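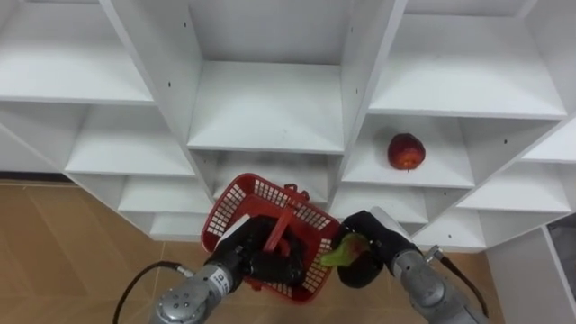 Pemataのアナログ盤、内周の歪みについて

投稿:7月 Brynhildur Dalsgaard

Pemataの新譜2枚組、B面最後の曲で歯擦音が歪みます。片面21分でカッティングレベルも高め。配信版では出ません。プレス不良でしょうか。

sawa_33
不良というより内周歪みでしょう。線速度が落ちる位置に一番声の強い曲が来ている。針は何ですか。

Brynhildur Dalsgaard
丸針です。針圧は指定値の中央。

mizo_k
うちは楕円針で同じ箇所が歪む。盤側の問題だと思う。D面は19分で歪まない。

sawa_33
2分の差でそこまで変わりますか。曲の帯域が違うので比較になりません。ラインコンタクト針ならB面も通ります。

mizo_k
針を替えないと鳴らない盤を正常とは呼ばない。Nernettiの前作は丸針でも問題なかった。

tonearm_r
オーバーハングは確認済みですか。ヌルポイントがずれていると最内周だけ悪化します。

Brynhildur Dalsgaard
測ったら2 mm短かったです。修正後、サビの「s」はかなり減りましたが残ります。金曜に店で別の個体と比べます。

mizo_k
同じロットなら同じ結果になるはず。マトリクス番号も控えておいて。

最近のスレッド
・Pinto、新作ミックスの低域が左に寄る件
・Wirnwoodのライブ盤、曲間の編集
・70年代ソウル再発盤のマスター比較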